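Search Mirkport Search this site Go

Can a robot make my bed yet?

Print this page | E-mail this page

Can I buy one that does bedrooms?
We wouldn't. Trultari and Quiroga both promise plenty, and we've yet to see a whole room done.

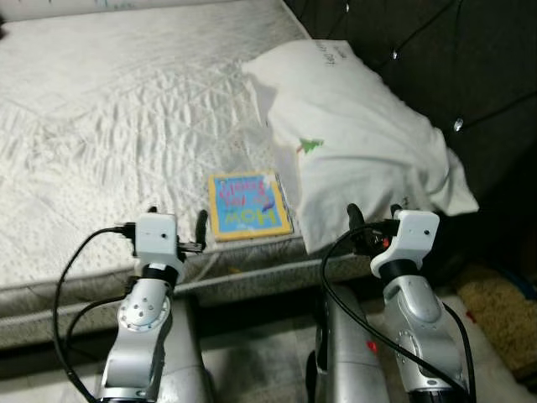

A children's book and a pillow on a bare mattress.

Is picking up a book hard?
Harder than the brochures suggest. Thin covers lie flat and give fingers little to grip.

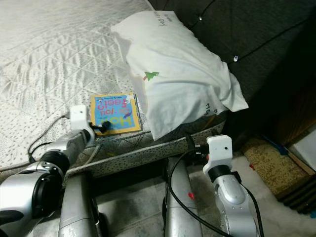 What about bedding?
Cloth never folds the same way twice.

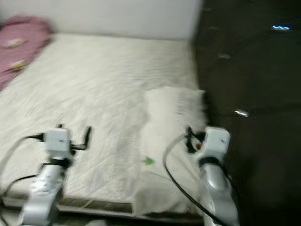 A tidy demo at Wullside in January didn't change our minds. Ask how many tries it took. 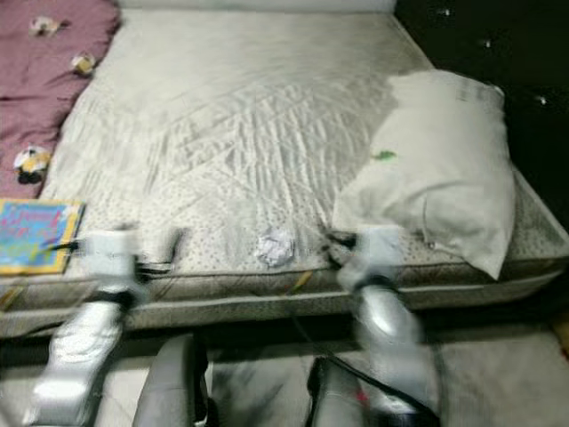

Ask the price of repairs, too.

Contact | © Mirkport | Back to top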